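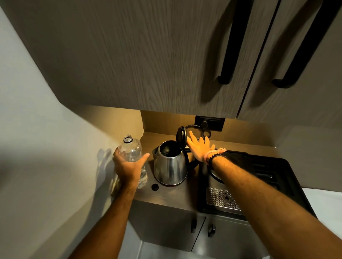 Kettle filling, head camera view, uncapped bottle in the left hand and lid open.

Does head camera footage of people really help a robot arm policy, or is it just padding?
Posted by Lirkia in Learning from Demonstration

I'm trying to reproduce a co-training result where human head camera clips are mixed with teleoperated arm data. My set has 3938 human clips of kitchen chores and 101 teleop episodes of one task, filling a kettle from a bottle. Both hands are tracked in the human clips. With a plain mix, the policy reaches for the kettle fine but tips the bottle in the wrong spot. Training on the teleop alone does slightly better. What am I missing? I can share the config if that's useful.

Khoo

Check your sampling ratio first. If you draw clips uniformly, the teleop episodes hardly show up in a batch. We weight ours so half of every batch is robot data, whatever the size of the two sets.

The second thing is the action frame. Human wrist positions need to be expressed relative to the current head pose, and the robot actions relative to its own head camera in the same way. If one is in world coordinates and the other isn't, reaching can still look all right because the kettle is a big target. Pouring won't, as the neck of a bottle has to end up over the opening within a couple of centimetres. Clear plastic doesn't help either. Our hand tracker was worst on the fingers wrapped around the bottle, so we dropped the finger labels for that hand and kept only the wrist.

I'd also run at least 6 seeds before calling one set-up better than another. "Slightly better" could be noise.

Garetia

Same experience here. Colour jitter made no difference for us, for what it's worth. Cutting the human clips down to pouring and filling did, and training went from over 9 hours to an afternoon.

Flallolar

just collect more teleop

Lirkia (original poster)

The frames were the problem, thanks Khoo. The human data was in world coordinates. Retraining now with the half and half batches, and I'll try Garetia's filtered set after that.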